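How to Read a Drill Results Release Without Losing Your Afternoon

Junior mining companies put out drill results the way other people put out holiday letters. All of it is true, and the cousin in jail isn't mentioned. If you hold a few shares in something like Ustora, you'll want to know what you're looking at before the stock jumps and you feel left out.

You need the release, a calculator and the company's last two releases.

Step 1. Skip the headline

The headline gives the best hole. Go straight to the table at the back, where every hole in the program is supposed to be listed. If the table has fewer holes than the text says were drilled, write down the missing hole numbers. They may still be at the lab. Labs are slow, and they seem to be slowest with the dull ones.

Step 2. Find the "including"

A typical line reads: 204 meters at 0.6 grams per ton gold, including 9 meters at 11.8 grams. Work out how much of the long interval is being carried by the short one.

Multiply length by grade for each. The whole interval gives 122.4 gram-meters. The rich part gives 106.2. Take one from the other and you have 16.2 gram-meters spread over the remaining 195 meters, or 0.08 grams per ton. In most places that is called rock.

This is known as smearing. It's legal, it's common, and it takes half a minute to catch.
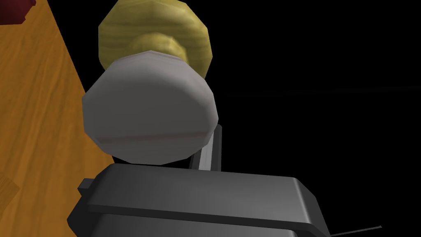 Roswitha Hinrichs wrote in to say that I should be fairer to long intervals, as a big open pit can make money on grades that look silly in a table. She's right, and she adds that the thing to check is whether the low-grade part clears the company's own cutoff. If the cutoff is 0.3 and the leftover runs 0.08, you have your answer. I've moved her point up from the comments, where it was wasted.

Step 3. Look for true width

Drill down the length of a thin vein and you'll get a wonderfully long interval. Somewhere near the table there should be a note giving true width as a share of the drilled length. "True widths are not yet known" is fair enough on the first few holes. By hole 431 — and the Stukeck project has got that far — somebody ought to have a rough idea.

Step 4. Check the depth

Good grade starting at 40 meters is one thing. The same grade at over 2,000 meters needs a shaft, a lot of cooling and very patient bankers. The "from" column tells you which you have.

Step 5. Put the holes on the map

Print the plan map and mark the new holes. Are they stepping out into fresh ground, or sitting between two old holes that were already good? Infill drilling is useful work, but it shouldn't come as a surprise to anyone, least of all the person writing "exceptional" in the headline.

If there's no map, use the collar coordinates. If there are no coordinates either, make yourself a coffee and read a different company's release.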